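From: Elvira Apaza
To: cleaning-and-rooms list
Subject: Re: The machine at Minami, and what happens to the evening shift

On December 27, 2018, the Drurnitz desk wrote:

> Could somebody at Minami tell the rest of us what the new
> machine does and what it doesn't do? We have been told it is
> coming to our building in June and that the evening round
> will be "adjusted". Our people want to know three things.
>
> First, does it replace anyone. Second, who is responsible
> when it breaks something or throws away something a resident
> wanted to keep. Third, do we have to clean round it or do we
> have to clean up after it, and is that time on the sheet.
>
> The notice from Vesstead has a lot about hygiene in it and
> not much about rotas. If you have had it for a while you must
> know more than is in the notice. Please reply to the whole
> list, as two other buildings have asked me the same.

Hello all,

I've been on evenings at Minami for long enough to have done the round both ways, so I'll try to answer in the order you asked. I should say that I'm writing as someone on the shift. Vesstead may put some of it differently.

Does it replace anyone. No one has been let go here. What has gone is the second person on the evening round. There used to be two of us doing the shared rooms together, one on litter and surfaces and one on floors and bathrooms. Now there is one of us, and the machine does the litter. The other person was moved to mornings, which suited her, but when she is off she isn't replaced in the evening and neither am I. You should ask about that before June. Our rota was changed first and the talk about cover came afterwards, and it is much harder to get a line put back on a rota than to keep it there.

The pay for the round is the same. The hours are the same as well on paper. In practice I start earlier, as the rooms have to be made ready.

Making ready is the part that isn't in the notice. Bins have to be where it can get a hand over them. Chairs are pushed back so the base can turn. Leads are supposed to be clear of the floor, and in a shared room they never are, people bring their own things in and plug them in wherever there is a socket. We are told not to unplug residents' belongings, so there is a leads problem that belongs to no department. I have reported it through the Birero tablet and also on paper. The paper one got an answer.

Who is responsible. The written answer at Minami is that the person on shift "has oversight" of the machine. We asked what oversight meant and it took two meetings to get it in plain words. What we have now is this. If it damages something while it is working by itself, that is logged against the machine and not against a name. If the person on shift told it to go on after it had stopped, that is logged against the person. You can see what that does. When it stops and asks, everyone is inclined to say no and do the job by hand. I do the same myself. I would do it differently if the log were different.

Throwing away what people want to keep is the real worry, and it was a worry before any machine came. A cleaner who knows the building knows that the woman on the second landing leaves her puzzle pieces in a biscuit tin and that the tin isn't rubbish. The machine goes by what it is told counts as rubbish. Packaging counts. Paper doesn't count unless it is already in a bin or has been marked by one of us. Cloth never counts, it is left where it lies and one of us deals with it. I think those are fair rules and I'd ask for the same ones at Drurnitz, in writing, on the wall by the cupboard where the night people can read them too.

Do we clean round it or after it. Both. It is slow and it is careful, and on a good evening I can do the bathrooms while it does a lounge and we finish near enough together. On a bad evening I go back and forth. The time spent going back and forth is on the sheet now. It wasn't at first. There is a code for it, ask for it by name, it is called "assist" and it should be used every time, including for short ones. One person here didn't put the short ones down as she felt silly writing them, and then the figures came back showing that her lounges needed no help at all, and they took that as the normal amount.

About figures. Vesstead told us the machine had done 1,000 pick-ups at the other site before it came here. I don't doubt it. But a pick-up is counted when the hand closes on a thing, and the job as far as I am concerned is finished when the thing is in the right bag and the bag is tied. Please get them to say what they are counting.

What has got better, to be fair to it. My back is better. Litter was the bending part of the job, and I did it for years with a sore hip. There is less of the handling of things that other people have had in their mouths. And residents are tidier in the lounges where it works, though I think that is partly curiosity and will wear off.

What has got worse is company. A round with two people has talk in it, and it is also safer late at night. We asked for a check-in call from the desk and we have it, on the hour. Ask for that too.

The lounge side of the work:

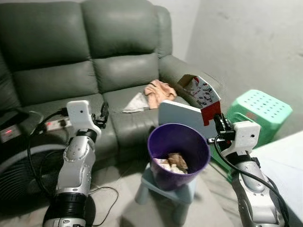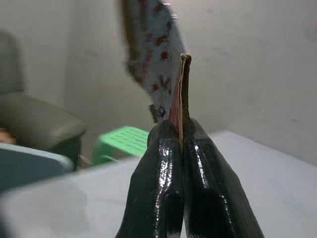
The bin question is the one I'd press hardest on, as it has cost us the most walking. A floor bin is fine for a person and too low for this work, and the office's first idea was to order special stands, which never arrived. What we do is what anyone would do with the furniture in the room. The purple bin is up on the little blue stool in front of the sofa, and it can be put there in a moment by whoever is passing. It has to be steady, and it has to come down again when the lounge is finished or somebody will knock it over in the dark. I have asked for that to be written into the round as a task, with minutes against it, both for putting up and for taking down. So far it has gone in as a note. A note has no minutes. The sofa cloth is also a task that isn't on any list, as cloth is ours and has to be looked at, and then either it goes to the laundry or it goes to lost property, with a ticket.

Flat and thin bits are the other thing to mention. With a box it has something to get hold of. A narrow strip of card, the sort of piece that comes off packaging, is a fussier thing, and the fingers have to come in on it from both sides. I leave the machine to the card and don't hover. If it stops on one twice I pick it up and put "assist".

Some practical answers to what I was asked off the list:

The training was one afternoon. It covered starting, stopping and the red button. It didn't cover what to say to residents, who will ask you whether it is listening to them. Get a proper answer to that from the office before it arrives and have it printed.

You don't have to clean the fingers with the same cloth you use for surfaces. We were doing that. There is a separate pack of wipes and it comes out of the Birero budget, so it shouldn't be taken from your cupboard allowance.

If it stops in a doorway you are allowed to move it by hand once it has been switched off. Two people for that, and if you are alone you ring the desk and wait. Don't do it by yourself to save time, however much you want to get home.

If the Drurnitz people would like to come over for an evening and walk the round with me before June, I'm happy with that, as long as it is paid time for them. Let me know which week and I'll ask the desk to put it on the board.

Elvira Apaza
Evening rooms, Minami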